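Are fake flowers worth it? My four months of not being sure

April 3, 2023

I have been rude about artificial flowers for most of my adult life. My gran had a bowl of them on the telly, grey with dust, and I think that fixed my opinion at the age of six. So when the shop in Skesham that used to be a decent hardware place turned half its floor over to "everlasting botanicals", I did what I always do and walked past with my nose in the air.

Then in December I gave in. The hall at our place gets no daylight after about lunchtime, the radiator is right under the shelf, and I'd killed a fern, two cyclamens and something sold to me as impossible to kill. I was tired of paying for plants to watch them go brown. I bought a few stems and told myself it was a trial.

The label on the first lot, from a firm called Dokine, promised "real touch" petals. I have touched real petals and these were not like that. They felt like the lining of a cheap jacket. The second lot were Zaugg, dearer, and they came in a long box with tissue paper and a little card about craftsmanship. I always distrust a card about craftsmanship. You are paying for the card.

Once they were out of the box the difference was smaller than the price suggested. The Zaugg stems were stiffer and had more leaves, and somebody had thought about where the leaves should go. The Dokine ones had been squashed flat in a bag and needed a good while of bending and fluffing before they looked like anything. I read somewhere that you should steam them over a kettle. I tried it on one and got a damp flower and a hot thumb. Perhaps I did it wrong. I am told a hairdryer on low is better, but I'm not convinced it does more than blow the creases to a different part of the petal.

What gives a fake away, I've decided, is hardly ever the flower. Most of us don't look at a flower for long. We see red, we see round, we move on. It's the green that lets it down. The stems are too shiny, and the leaves have veins on them like a road atlas, all the same strength from the middle to the edge. On a real rose you'd have a few holes, a bit of blackspot, a leaf that had folded over on itself. I did consider snipping some of mine with nail scissors to rough them up, and then thought about what I'd say if anyone caught me at it.

The other trouble is fraying. Any bit that's been cut out of cloth and only lightly sealed will start to go at the edge, and the parts tucked under the flower head seem to go first. You can trim the loose threads, but each trim makes the piece smaller. I don't know how many years that gives you. The box says "lifetime", without saying whose.

Dust is the big one, and everybody selling these things goes quiet about it. Mine had a visible layer by February. There are sprays for it (Zandbridge do one, in a bottle that looks like hair lacquer) and I bought it so that I could complain about it fairly. It smelled of pear drops and the dust was still there, only stickier. A soft, dry paintbrush does a much better job and I already had one in the drawer. Hold the flower head from behind with your other hand, or it will pop off the stem. Ask me how I know.

As for arranging them, all the advice online says to mix fake with real. Fine if you have real ones to hand, but I was trying to avoid buying those in the first place. What did help was using fewer. I started with the lot crammed into a jug and it looked like a petrol station forecourt. Three in a narrow bottle, bent so they don't all face the front, is bearable – even quite nice of an evening with the lamp on. The rest went into a bag on top of the wardrobe, where I suppose they'll stay until I feel guilty about the money.

I'm also not sold on the idea that they're the greener choice. People say you only buy them once. I bought two lots within a fortnight, plus a spray, and none of it will rot down when I'm done with it. A bunch of daffs from the market goes on the compost and costs me next to nothing.

I haven't thrown them out, though, and I did move one to the windowsill in the back bedroom, which I wouldn't have done with something I hated. Red seems to be the colour that works. The white ones look like napkins, and I would steer well clear of anything blue.
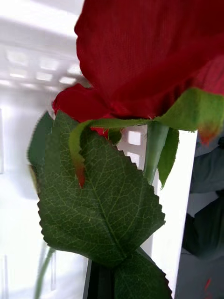
I still haven't settled on what to do with the hall shelf over the summer. The radiator will be off, so I might risk another fern, a small one, and see how far it gets before the autumn. If it goes the way of the last, the bag on the wardrobe is coming down again.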